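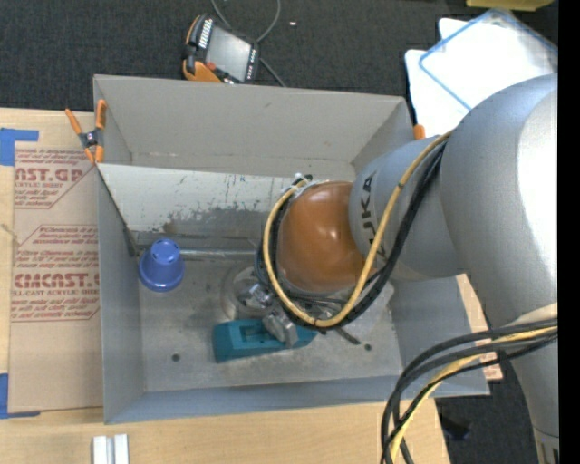

KUKA over the bin, gripper above the teal block. Cup at the back left.

Notebook, March, bin picking cell, Gastport bench. Started 8:40.

Purpose today: go through the house rules for the arm one at a time and mark which ones we follow, which ones we only think we follow, and which need rewriting before the Fernlow people use the cell.

Rule 1, speed. Manual reduced mode for anything with a person inside the tape line. Limit is 250 mm/s at the tool, same as everywhere. Checked the setting, fine. What the sheet doesn't say is who switches it back, and I have found it left in the wrong mode twice. Add a line: whoever changes the mode writes it on the board with initials.

Rule 2, pendant. The sheet says "within reach of the operator." That is too loose. The pendant in the photo is on the carpet behind the box, and from the front side of the table you would have to go around to get the e-stop. New wording: pendant in the hand in manual mode, on its hook in automatic, never on the floor. Need to put up a hook. The cable also wants a fixed route so it stays out of the walkway.

Rule 3, fixturing. Box has to be clamped before the arm is enabled. We use the orange spring clamps on the rim. OK for light picks, but I don't like a clamp where the arm crosses the rim at the right corner. Amanuel Weldu wants bolts through the table. I would try clamps lower down first - less work, and we still move the box between setups. Either way, the box position gets rechecked after any contact with a wall, even a light one.

Rule 4, cables. Yellow and black run along the arm and around the orange joint, with more hanging off the lower part. Rule says no loose loops below the wrist when working inside the box. The hanging bundle needs to be tied up and then checked at both ends of the joint travel. Do it with the arm at reduced speed and one person watching only the cables. Don't pull the ties tight, leave enough for the wrist to turn.

Rule 5, clear table. Only the box and what the job needs. The cardboard from the acrylic sheet is still there, part of it under the box. If it shifts, the box may shift too, and then the taught heights are off. Take it out and re-teach the floor height. The two small white pieces at the front edge go in the parts drawer.

Rule 6, approach heights. All moves into the box go through a point above the rim, no diagonal entries. Went through program 357 line by line. 3 moves skip the rim point, all of them on the back wall side near the cup. Fixed two. The third shares a point with the place routine, so leave it until I can test both together.

Rule 7, cycle log. Grewal's draft asks for an inspection of the gripper finger every 3000 cycles. Keep that, but add an inspection after any collision stop, and reset the count only when the finger is replaced. Counter lives in the Lomuvero log, not on paper.

To do:
Hook for pendant
Tie up lower bundle
Cardboard out, re-teach floor
Third move in 357
Send the new wording for rules 1, 2 and 7 to Amanuel

Stopped 11:15, drives off, key in the box by the door.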